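NEMETDALE TOWN COUNCIL
LICENSING AND PUBLIC SPACES SUB-COMMITTEE

Minutes of the meeting held in the Lower Hall, Samonte Street, on 26th April at 10.00 am

Present: Councillor Crisanto Gatchalian (Chair); the members for Gornlow, Mill Ward and Station Ward; the Licensing Officer; the Town Clerk (minutes).

Apologies: the member for North Ward.

Members of the public were in attendance throughout.

1. Declarations of interest
The member for Station Ward declared a personal interest in item 4 as a resident of Godar Lane. It was agreed that the member could speak but not vote.

2. Minutes of the previous meeting
The minutes were approved as a correct record, subject to "Godar Road" being amended to "Godar Lane" in paragraph 6.

3. Matters arising
3.1 The Clerk reported that the County had not yet replied to the letter on street lighting between the bus station and the market. A further letter would be sent.
3.2 The revised fee for pavement seating had been published. One objection had been received after the closing date and had been noted.

4. Late opening in Godar Lane
4.1 The Licensing Officer presented a report on the trial under which premises in Godar Lane may remain open until 2 am on Fridays and Saturdays. The trial began in November and is due to end at the close of the summer.
4.2 The Sub-Committee had received a petition bearing 3,872 signatures in favour of making the later hours permanent. The Chair reminded members that a petition was one matter to be weighed with others and that signatures had not been checked against the electoral roll.
4.3 A resident of Godar Lane spoke against the proposal. She said that noise from people leaving the premises was worse than the noise from the premises themselves, and that the taxi rank was in the wrong place. She asked that the rank be moved to the Samonte Street end.
4.4 A representative of the traders replied that door staff had been asked to direct customers away from the houses. He accepted that this had not been done every weekend.
4.5 The member for Gornlow asked why the report contained no figures from the ambulance service. The Licensing Officer said that these had been requested and would be circulated when received.
4.6 It was proposed by the member for Mill Ward, seconded by the member for Gornlow, and RESOLVED that no decision be taken on permanent hours until the end of the trial, and that the County be asked for its view on moving the taxi rank. The member for Station Ward did not vote.

5. Closing time of the Samonte Street car park
5.1 Members considered a request to keep the car park open for a further 45 minutes after the last performance at the theatre. The cost of the additional attendance was put at around £2,000 a year.
5.2 The Chair felt that the theatre should be asked to contribute. The member for Mill Ward disagreed and asked that this be recorded.
5.3 RESOLVED that the Clerk write to the theatre and report back.

6. Litter and recycling
6.1 The Clerk reported that the contractor had asked for the early Sunday collection in the lane to begin an hour later. Members had no objection, provided that the market square was cleared first.
6.2 The member for Gornlow asked that traders be reminded to keep bottles for recycling apart from general waste.

Plastic drinks bottles 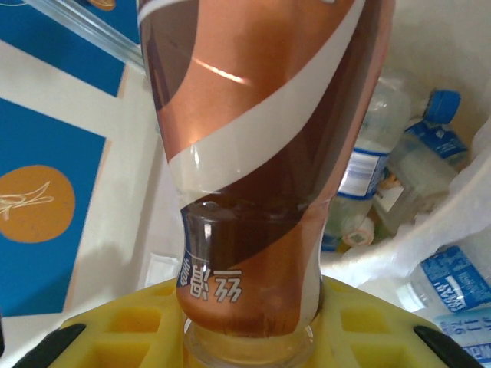
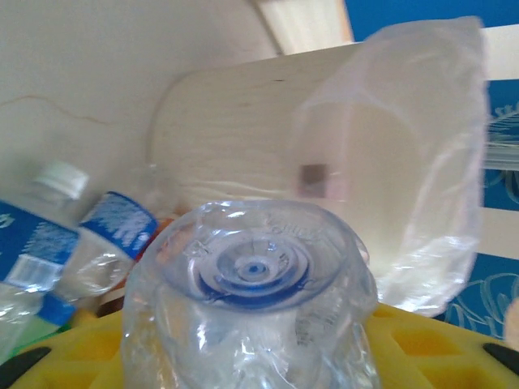 6.3 RESOLVED that a reminder be included with the next licence renewal notices.

7. Correspondence
7.1 A letter concerning busking outside the library was noted. The Clerk would reply enclosing the existing code of conduct.
7.2 An invitation to the Gornlow Residents' Association annual meeting was noted. The Chair would attend.

8. Exclusion of the public
RESOLVED that the public be excluded for item 9, which concerned the personal circumstances of an applicant.

9. Personal licence application
The application was considered and granted. The reasons are recorded in the confidential annex.

10. Date of next meeting
To be confirmed by the Clerk once the ambulance service figures have been received.

The meeting closed at 12.10 pm.

Signed ........................ Chair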